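The Long Way to a Tight Group: A Talk with Magdolna Oláh

Magdolna Oláh shot her first small-bore match at fourteen, with a borrowed rifle and a jacket two sizes too big. She now runs the Condia rimfire league, coaches juniors, and owns what may be the most carefully labeled collection of .22 Long Rifle in the county. I had wanted to talk to her about ammo testing for ages, and when I finally got her on the phone on Jan 2, 2026, she was already mid-thought.

"You caught me sorting," she said. "I've got three lots of the same load in front of me and they do not shoot the same. I love this stuff!"

Lot testing is her great subject. Rimfire shooters can't reload, so they live with whatever comes out of the factory, and two boxes with the same name on the lid can behave very differently in the same barrel. Magdolna's answer is patience and a lot of paper targets.

"I shoot 40 rounds of each lot, from a rest, at 50 yards. Eight groups of five. People bring me one beautiful five-shot group and say, this is the one, this is my ammo. And I say wonderful, now shoot seven more."

She cleans the barrel between lots, then fires a few foulers before anything counts. Switching lube on a warm, dirty barrel is the mistake she sees most often, and she made it herself for years. One of her old notebooks has a whole winter of groups crossed out in pencil because of it.

Her favorite rifle is a heavy bolt gun she bought used from Ismail Benjelloun, who has been her match partner ever since. He does the chronograph work, and his patience for numbers delights her. Last season he logged 1,297 shots, each with a velocity, a temperature and a lot number beside it.

"Ismail will stop in the middle of lunch to tell you about a standard deviation," she said. "And I want to hear it! That's the trouble with both of us." 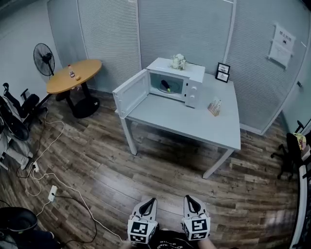 The numbers did teach them something about cold weather. Their January matches at the Ballari range start early, and ammo left overnight in a truck was shooting low until the sun got on the firing line. Now everybody keeps their boxes indoors until it's time to leave, and Magdolna is strict about how. Never near a heater, never on a sunny sill, and never anywhere in the kitchen. "You heat up dinner in the kitchen," she said. "If there's an eggplant in the microwave, that's cooking space, and ammo has no business there." Hers goes in a locked cabinet in a spare room that stays at 62 degrees, and it rides to the range in an insulated lunch bag.

I asked what she would tell a new shooter with a modest budget. She didn't hesitate.

"Buy a few boxes of mid-priced standard velocity, different makers. Skip the hyper-velocity stuff for paper, it's fun but it's a different game. Find the one your rifle likes and then buy as much of that lot as you can afford. And write the lot number down before you throw the box away, please!"

She is less particular about gear. Her front rest is an old Nasr with a cracked knob, her rear bag is filled with rice, and her scope came off another rifle. The one thing she would replace tomorrow is her trigger - she tried a Reltine two-stage on a friend's gun in the fall and hasn't stopped talking about it.

"It's so clean. You take up the first stage, there's the wall, and then the shot is just gone. I shot a group with it that I still have on the fridge."

The league has juniors coming up this year who have never shot outdoors in wind, and she's planning a morning with flags set out along the range, where they'll shoot the same target over and over and call every shot before they look. She is clearly looking forward to it more than to her own matches.

"They get so good so fast," she said. "One of my girls called a nine at four o'clock last week, and we looked through the scope, and there it was. She was grinning all the way to the car."

Then she had to go. There was a third lot still to sort, and Ismail was on his way over with the chronograph.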